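Greifer im Vergleich, Teil 2: Simulation
Begleitblatt zur Übung, Betreuung: Catinca Dobre, Tadeo Zapata 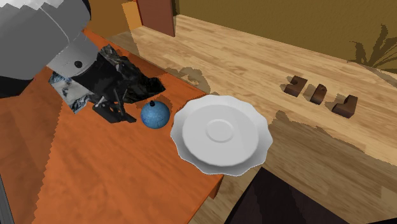 Aufgabe
Der Greifer soll die blaue Kugel auf den weißen Teller legen. Das klingt nach Kindergarten und beschäftigt erfahrungsgemäß eine Gruppe bis in den Abend. Verglichen werden die Regler Storard und Voment, beide mit unveränderten Werkseinstellungen. Wer vorher »nur kurz« an der Dämpfung dreht, fängt von vorn an.

Ablauf
Szene mit Startwert 127 laden, danach mit 319 wiederholen. Pro Regler und Startwert zwei Läufe, Abbruch nach 3.000 Zeitschritten. Auch dann, wenn es gerade spannend wird.

Bewertung
Gegriffen heißt: Die Kugel hat keinen Kontakt mehr zum Tisch. Anstupsen, Wegrollen und gutes Zureden zählen nicht. Kontakte mit dem zerknitterten Objekt hinter dem Greifer bitte getrennt protokollieren, ebenso Berührungen des Tellerrands.

Zur Kamera
Der Greifer verdeckt von hier aus einen Teil des Hintergrunds. Tiefenwerte in diesem Bereich nicht schätzen, Lücke eintragen.

Abgabe
Logdateien und eine Seite Text bis Dezember an Soledad Ulloa. Videos ohne Musik.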